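How to compare finger pads on a hand-held gripper

By Tharindu Howlader

This page covers the routine we use to compare finger pads before ordering a full set. It assumes you already have two hand-held grippers that record, a camera on each tool, and a second camera worn on the head of the person doing the work. You do not need a robot arm for any of it. The arm comes later, once you have picked a pad.

The two pads I will use as the running case are the Wevero ribbed pad and the Pleltus smooth pad. Both bolt to the same finger. The Wevero is softer and costs more. The steps are the same for any other pair.

What you need

Two hand-held grippers with printed marker cubes
Two sets of pads, new or cleaned
A head camera
A table with a plain cloth
A tray, a plate, cups and something flat with a frame
White card, cut to the size of a playing card
A notebook or a spreadsheet
Isopropyl alcohol and lint-free wipes

Set aside an afternoon. The test itself is short, but changing pads and checking the cameras takes longer than people expect.

Step 1. Fit and clean the pads

Remove the old pads with the small hex key. Wipe the finger where the pad seats, let it dry, and fit the new pad with the screws finger tight. Close the gripper once so the two sides line up, then tighten. If you tighten before closing, the pads can sit at a slight angle and you will see one edge touch before the other.

Wipe the pad surface with alcohol and wait for it to dry. New pads often have a film on them from the mold. Skip this and your first trials will be worse than your last ones for reasons that have nothing to do with the pad.

Mark each set with a letter on the back, where it will not show in the recording. Keep the key to the letters away from whoever is scoring.

Step 2. Do the card check

Close the gripper on a piece of card held upright and look at it through the tool camera. You want the card in the middle of the pad and standing straight. If it leans, loosen the pad and start over. If it drifts to one side every time, check the finger before you blame the pad.

Pull the card gently along the line of the fingers. It should resist evenly. Do this three times with each set and write down anything odd.

The card check also tells you whether the camera is usable. The pad should be sharp enough that you can make out its surface texture. Watch the exposure, too. Ceiling lights in a big white room can pull it down so far that a dark pad turns into a black shape. We lock exposure by hand with the card in place and leave it locked until the session ends.
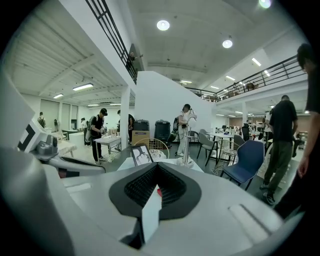

Step 3. Set up the table

Pick objects that are different from each other in the ways that matter to a pad. We use a tray for its thin edge, a plate for its low rim, cups for their curved sides, and a picture in a hard frame. A desk lamp is useful near a corner of the table, both as something to steer around and as a heavy item for the last round.

Use a pale cloth. It keeps glare down and makes object edges easy to find later in the head camera video. Smooth out the folds, or the plate will rock and your plate scores will be useless.

Put a small pencil dot or a bit of tape on the cloth for each starting position. Objects go back to their marks after every trial. Mizanur Sultana, who scores for us, throws out any trial where the start was off by more than a finger's width.

Step 4. Check the marker cubes from above

Both cubes need to be seen by the head camera through most of the task. Hold the grippers out over the table in a comfortable position, elbows slightly bent, and have someone watch the live view. Look for these problems:

A thumb creeping over a printed face
Long sleeves sliding forward over the cube
One tool hiding the other when the hands cross
Hair falling forward into the view (clip it back)

If the tracking software loses a cube for more than a moment, change your grip and try again. Do not fix it by leaning back. You will end up working at arm's length and getting tired, and tired hands will skew the second half of the session.

Keep your hands under the cubes and let the fingers point down the table toward the objects. Leave cables out of the space where you stand.

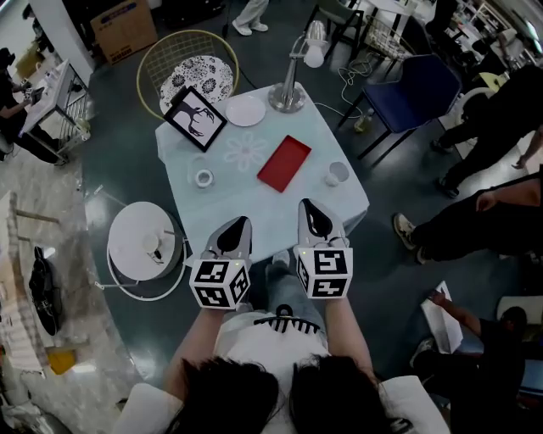
Step 5. Run the trials

Each trial is one pick, one move and one release. Use the same list for both pads:

Lift the tray by one edge and set it down in place.
Move a cup from one side of the tray to the other.
Lift the plate by the rim and put it on the tray.
Tip the picture up, hold it, and lower it.
Lift the tray with both tools.

We run 20 trials for each task and each pad. Swap pads halfway through each task and swap back for the next one, so that neither set always gets the fresh operator. Say the trial number out loud at the start if your recorder takes sound. It saves a lot of searching later.

Squeeze only as hard as you need to. It is easy to rescue a poor pad by clamping down, and the trigger log will show it. In our first session I did this with the Pleltus on the plate and we had to repeat the set.

Step 6. Score it

Give each trial one of 3 results: held, slipped but recovered, or dropped. Score from the tool camera first, then check the head camera when the tool view is blocked by the object.

Add the peak trigger value next to each result. Our log runs from 0 to 300. On the tray task both pads held on 17 of the 20 trials, which looked like a tie until we put the trigger values beside the scores. The smooth pad needed a much harder squeeze to get there. That matters if the pad is going on a motor with limited force.

Step 7. Decide what to try on the arm

Pick the pad that does well on your worst object. For us that was the plate, and the Wevero won it clearly. The Pleltus let go of the cups more cleanly, and Mizanur still prefers it for anything that has to be placed precisely.

Before you move to the arm, repeat the card check on the winning set. If the surface is already shiny in the middle, order spares. Ours went onto the Deligiannis arm in February, and the mounting notes for that are on a separate page.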